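Home | Diary | Notices | Archive | Contact

Office Diary
3rd November
Posted by the Office Desk, Jadholm

The reorganization of the second-floor work area continued today. The storage cupboard was emptied in the morning and its contents were sorted by type: power supplies, short cables, long cables, handheld devices and items that could not be identified. The last group was larger than expected and has been set aside in a crate marked for review.

The inventory sheet prepared in July listed 29 power adapters. The count this morning also came to 29, although two of those on the sheet were not in the cupboard and two others were present that had never been entered. The sheet has been corrected. Adapters without a readable label will be kept apart from the rest until their ratings can be confirmed.

The decision on cable storage was left open at the last meeting and was taken up again before lunch. The Nusik plastic drawers remain under consideration, but they are deep and do not divide well. The Vovach catalog offers a metal tray at a price the office does not wish to pay at present. It was agreed that cardboard organizers with fixed slots would be tried first, as several were already on hand from an earlier delivery.

Work then moved to the light wood tables, which have been pushed together for the duration of the project. Staff are reminded that the tables are shared. Personal laptops may be used there, provided that chargers are not left trailing over the seam between the tabletops. 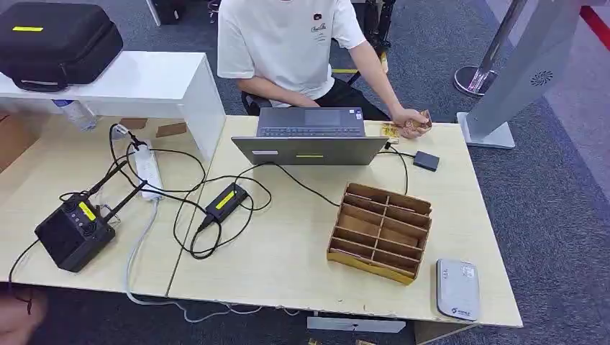
At the shared tables, with the laptop open and a cardboard organizer ready for sorting.

The organizer has a long divider down the middle and narrow slots to each side, with wider compartments between them. The proposed arrangement is as follows. Short cables will go in the narrow slots, one to a slot, folded and not knotted. The wider compartments will hold small adapters and plugs. Large power adapters with their cords attached do not belong in the organizer and will be returned to the cupboard shelf, each cord wound and secured with a tie.

Snacks are permitted at the tables under the present rules. Wrappers and packets are to be taken to the bin at the end of each sitting. The cleaning contractor, Dönmez, has again noted crumbs near the wall sockets, and the office has undertaken to pass this on.

The afternoon was given over to labels. The first set was printed too small to be read from a standing position and was discarded – the second set is satisfactory. Labels for the cupboard shelves are complete. Those for the organizers will be printed once the slots have been assigned.

Outstanding at close of day: the crate of unidentified items, the remaining organizer labels, and a reply from Nusik regarding drawer depth. The cupboard has been locked and the key returned to the front desk.

Previous entry | Next entry

Comments

deskside: Could the long display cables be kept on hooks instead? They never stay folded.

Office Desk: Hooks have been requested for the inside of the cupboard door.

mara_k: We used the same kind of cardboard divider for a year. The slots hold up well but the bottom sags if you carry it full.

2nd floor east: Please put the spare mouse back when the crate has been reviewed. It is ours.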